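4.2 Comparing the two hands on the bottle and beaker task

We now come to the part of the study that took the most patience, and which we think will be of most use to anyone choosing hands for bench work. The Juvholm controller was kept exactly as described in the previous section, and the same pair of silver arms was used throughout, so that any difference we found could fairly be put down to the hands and to the share of the work each was given. In the arrangement shown in Figure 3, the right hand holds a small capped bottle while the left hand is kept upright near a glass beaker, with a strip of black tape on the white tabletop as a marker.
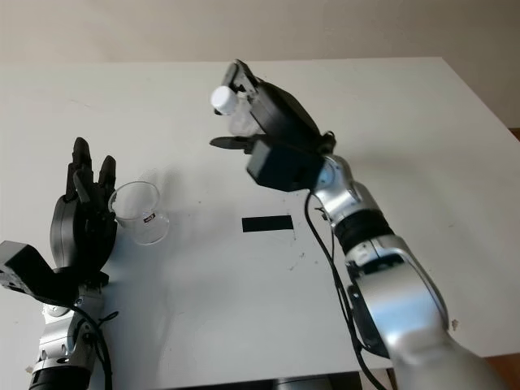 Our first plan had been to score each attempt simply as a pass or a failure, but we soon grew unhappy with this. A hand may keep hold of a bottle perfectly well and still have it at an angle that makes the next step awkward, and a plain pass hides that. We therefore went back through all 2,000 attempts and gave each a second mark for the angle of the bottle at the moment the arm came to rest. It was slow work, done mostly in the evenings in April, and we are glad we did it. With the Moveo settings for finger force, 662 attempts were marked as tilted further than we would have liked, although the bottle was dropped in only 151 of them. Lowering the force a little helped with the tilt and, rather to our surprise, did very little harm to the hold.

Figure 3. The two arms at the bench during the hand comparison, with the bottle in the right hand and the beaker beside the left. 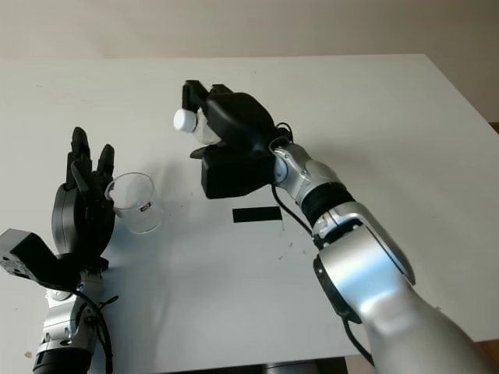
Wikström, reading an early draft, objected that the angle of the bottle tells us as much about the wrist as about the fingers, and asked whether a stiffer wrist would not have given the same gain with the force left alone. It is a fair point, and we can only answer it in part. We did repeat a small share of the attempts with the wrist held stiffer, and the tilt did come down, but the fingers then met the bottle less gently and it slipped more often on first contact. We would like to try both changes together - the Bistitz wrist model ought to make this fairly simple - and the two remaining force settings are taken up in Section 4.3.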